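Table linens are back at the swap room!

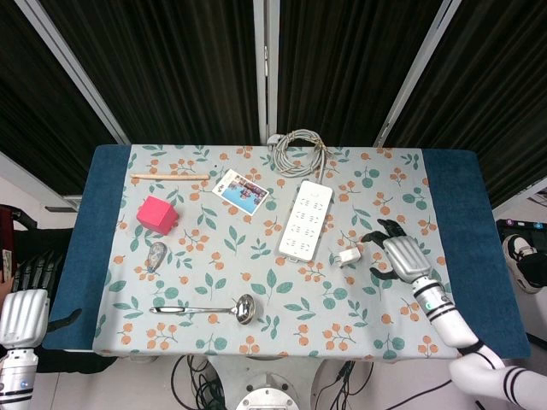

Berry-print cloth over a teal-blue mat.

If you stopped by Tichý Hall in February you'll know the linen shelf was down to a couple of napkins and one very tired runner. Well, no more! Thanks to a wonderful donation from the Todik guesthouse, which is redoing its dining room, we now have tablecloths in nearly every size a kitchen in this town could need, and they go out on the shelves in March.

We've spent the past few evenings sorting, washing and pressing, and it has been such a treat. There are plain whites, a stack of checks, some heavy damask that must be older than most of us, and a whole pile of prints — fruit, leaves, little birds, one with sailboats that caused a small argument over who got to take it home. (It's going on the shelf like everything else.)

The swap works the way it always has. Bring a clean piece, take a piece. Size doesn't have to match, so a set of tea towels can go home as a tablecloth and the other way around. If you have nothing to bring, the 5 dollar box by the door is fine too, and that money goes straight to the new shelving from Skarent. We need 591 dollars for the full set and we're getting close!

A few things we learned while doing the laundry. Old wax comes out nicely with a warm iron and a paper bag, but change the bag often. Berry stains want boiling water poured from a height, on cotton or linen only, and please mind your feet. For yellowed folds, an overnight soak in oxygen bleach did more than anything else we tried, and a second night did even better. Dry them flat if you have the room, or over two lines so the middle doesn't sag.

Also new is the mending corner, next to the radiator at the back. The Jadotetti sewing circle has lent us two machines and a big tin of thread, and you're welcome to sit down and hem something while you're in. Worn cloths make great bread bags and napkins, and there's a folder of simple patterns to borrow.

Doors open at 10 a.m. and we close at 2 p.m. Parking is behind the hall, and the side entrance has the ramp. We still have room for up to 200 more pieces, so go look in that bottom drawer!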